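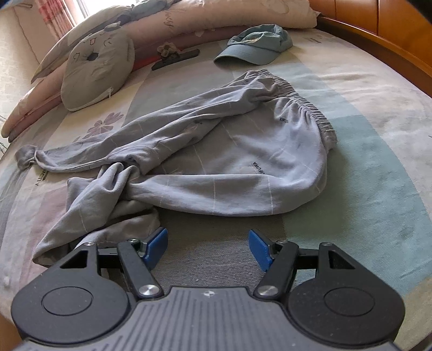

Bohdana Shevchuk asked right away whether we could stop throwing out the messy starts, and most of the meeting grew from that. Her point was that a learner which only ever sees clothes laid out flat will be lost the first time it meets a real bed. She'd like at least half of the next set to begin from a heap, a twist or a leg folded under.

**Rekavby folding set, weekly minutes**
April 20, 2023
Present: Tsegereda Gebremichael (chair), Bohdana Shevchuk, Anitha Shetty, Sreekumar Palaniappan (notes)
Apologies: Anil Menon

**1. Starting positions**

Everyone liked Bohdana's idea. Anitha worried about the labels, as "heap" means something different to each of us. Tsegereda suggested we drop the word and just record whether the waistband or collar can be seen at the start. Agreed! Sreekumar will add the field to the Manurung sheet before the next session.

Pants remain the hardest. We have 34 usable runs and want 50 by the end of next week. The lovely thing about the bedroom runs is how much variety comes for free: patterned covers, cushions, a cap left lying on the bed. Please leave all of that where it is.

**2. Pace of the hand**
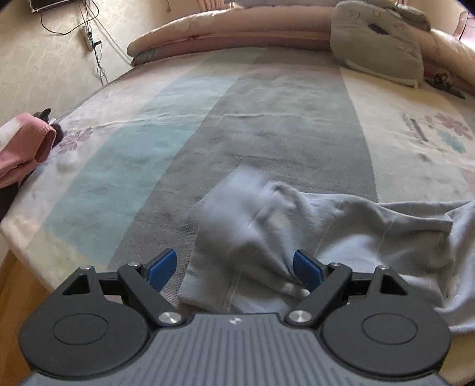

*Page last changed by S. Palaniappan, after corrections from Anitha (item 3)*

Long talk on blur. Anitha had gone through the recordings frame by frame and finds that cloth smears whenever it's lifted quickly, even when the sheet under it stays sharp. Tsegereda doesn't want people creeping along like they're defusing something, and we all agreed that a natural pace teaches more. Decision: keep normal speed, but hold still for a beat once the fingers have closed, and again before letting go. A blurred frame in the middle of a lift is fine and stays in.

Bohdana also asked that we keep failed grasps when the person recovers and carries on. Yes, very much so. The March set had 9 of these and they were some of the most useful runs in it. Mark them "recovered" and don't trim them.

**3. Pale cloth on pale covers**

Light gray on cream is tough for the edge finder in Trester. Anitha tried the newer settings and hems come through much better; folded openings still get missed. She is excited about this one and will write up a short comparison. (Corrected: she tested four garments, all of them tops.)

**4. Homes**

Two more households have said yes, which is great news. Anil sent word that he can visit both. Tsegereda to send him the consent form and the short guide.

**Actions**

- Sreekumar: new start field in Manurung
- Anitha: Trester comparison
- Bohdana: half a page on messy starts for the guide
- Tsegereda: forms to Anil

Next meeting same time, same room. Bohdana takes notes.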